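Bendlow Robotics Lab
Open position: Test Technician, Manipulation Safety (fixed term)
Posted 25/01/2018

Bendlow is hiring a test technician to work on a fault in the Wegener arm when it reaches into drawers and other tight spaces. The post is full time, on site, and paid from the Plisoder project. We would like the person to start as soon as possible. The contract runs to the end of June, and an extension depends on funding we do not have yet.

What went wrong

In the fall we ran a long series of pick and place trials with household furniture. In 34 of those trials the arm kept pushing after the gripper had touched the side or floor of a drawer. The force limit was set correctly. The controller read the contact as the weight of the object and raised the effort to match. In most cases the operator hit the stop button and the worst result was a scratched panel. In two cases the stop was late. One drawer came off its runners, and in the other the wrist joint was bent and had to go back to the maker.

No one was hurt. We still treat it as a safety fault, and all trials now run at reduced speed with a second person on the stop button. That is slow, and we do not have enough people to keep it up. The incident report is available to applicants who are called for interview.

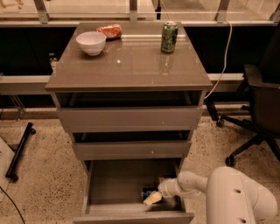
The test station is kept simple so that a bad contact can be traced to one cause. The furniture is ordinary office and home stock, bought new and replaced when the runners wear. Most of the useful faults come from the lowest drawer. With it pulled fully open and the arm coming down from the right, as it does to reach the yellow block, the gripper has a floor under it and walls close by, and a small error in the depth reading is enough to cause contact. The shiny top of the gray chest adds a second difficulty. A green can standing on it gives a reflection, and we want to know how often the vision software treats a reflection as part of the object.

What you will do

Set up the station at the start of each session and put objects out according to the trial sheet.
Run trials at reduced speed, either at the console or on the stop button.
Log every contact, including the ones that look harmless. Note the joint, the drawer position and the object.
Check the gripper fingers for wear and replace them when needed.
Pull the force records after a fault and line them up with the video.
Write a short plain report when something goes wrong, before the end of the shift.
Help Gunther Wiegand test the new contact filter from Husila once it is installed.

There is a fair amount of repetition. A normal day is up to 67 trials, and on many days none of them will show a fault. We need someone who logs the last trial of the day as carefully as the first.

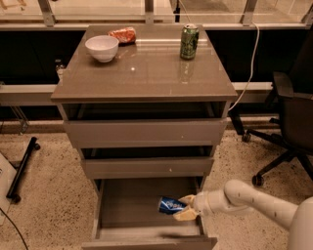

Object choice matters too, and you will have a say in it. Thin-walled items such as drink cans are on the list for a reason. They dent at low force, so they leave a mark when the controller is pushing harder than it reports. Heavier and softer items are used for comparison. If you think an object is missing from the set, you can propose it and we will normally try it.

What we are looking for

Experience with test work on machines of any kind. It does not have to be robots.
Comfort reading a simple data plot and saying what looks off.
Basic hand tool skills and the patience to re-square a drawer.
Clear written English.
Willingness to stop a trial without asking first. You will never be asked to make up lost trials because you pressed stop.

Some Python is useful. Knowledge of force sensing or machine safety standards is a plus, and we can train the right person on both. A degree is not required.

Conditions

Two weeks of paid training come before you work on the stop button alone. Safety glasses and shoes are provided. No one works inside the arm's reach while it is powered, and this rule has no exceptions for short jobs. The work involves standing, kneeling and some lifting. Tell us if you need the station arranged differently and we will look at what can be changed. Shifts are daytime only.

How to apply

Send a resume and one page about a fault you found, or one you missed, and what you did next. It can be from any job. Please do not send a general cover letter. Address applications to Efthymia Ververidis, Test Operations, Bendlow. Questions about the arm or the incident report should go to Gunther Wiegand at the same office.

Interviews are held at the lab and include a short session on the console with the arm at its lowest speed setting. Travel costs within the state are paid back on receipts. Applications are read as they come in, and the posting closes when the position is filled.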